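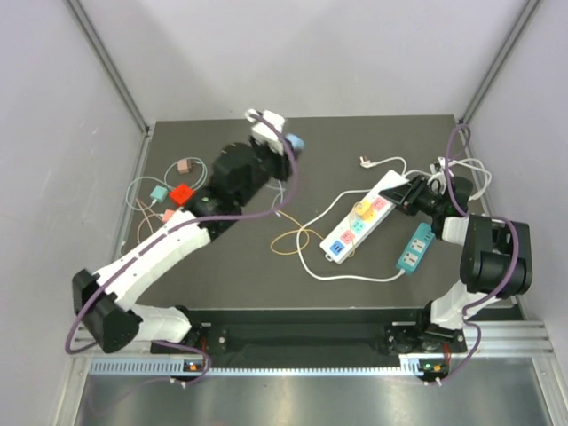 Hegarty will replace the power strips at its Besov training center with color-marked units under a cable management scheme named Diltus, the company said in a notice dated 2 June 2023. The change covers 315 workstations and is due to be complete by the end of October. Sockets on the new strips are told apart by color instead of by number. Starting from one end, the order on the white strip is blue, pink, teal, orange-yellow and pink again. Equipment lists at each station will give the socket color next to the name of the device, and the printed number stickers used at present will be withdrawn.

The notice sets out rules for the strips as well as for the cords that feed them. A strip may not be plugged into another strip. The supply cord must lie flat, clear of any table edge where a sleeve or chair can catch it, and spare length is to be laid in a wide loop. Tight coils secured with tape or wire ties are not allowed while the strip is carrying a load. Plugs that are out of use are to be left on the table surface and not hung over the side.

Older strips at Besov were bought over several years and differ in socket spacing, cord length and switch position. Hegarty said this made it hard to keep a single inspection sheet. Under Diltus there will be one sheet for all stations, with a line for each socket color and a separate line for the cord entry.

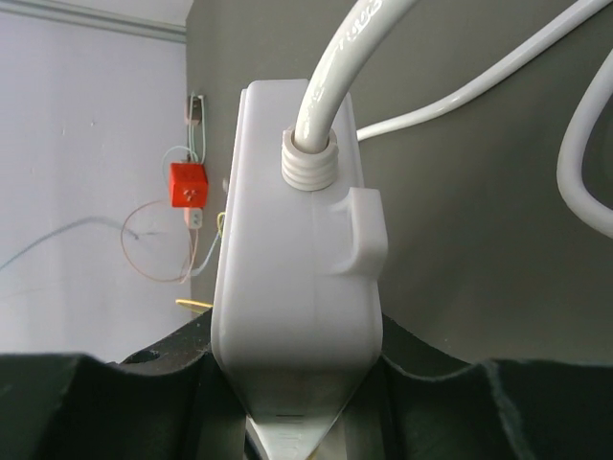

Cord entries account for most of the faults logged at the center, according to the notice. In the last full inspection round, 16 strips were taken out of service, the greater part of them for jackets that had pulled back from the housing or for strain relief that no longer gripped. The remainder had cracked covers or loose contacts. No injuries were recorded. Staff are asked to hold the plug body when disconnecting and to report any cord that moves in and out of its housing by hand.

Inspection will be carried out in four stages: a check of the outer case, a check of each socket, a check of the cord along its full length, and a load test. A strip that fails at any stage is to be tagged and removed from the room the same day. Repair on site is not permitted. The interval between inspections stays at six months.
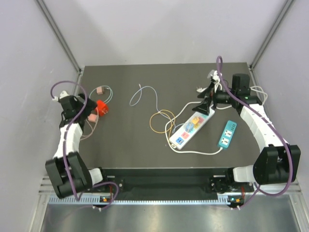

A white power strip with sockets marked by color, and loose plugs on the work surface.

The new units will be supplied by Alura, which also holds the contract for floor outlets at the site. Delivery is planned in two lots. The first will go to the ground floor rooms, where plugs are changed most often, and the second to the upper floor and the storage area. Rooms will stay open during the work, although single tables may be closed for up to an hour while cords are rerouted.

Plugs and adapters already in use can be kept if they pass inspection. Hegarty has not published the cost of the scheme. The revised inspection sheet will be issued with the first lot.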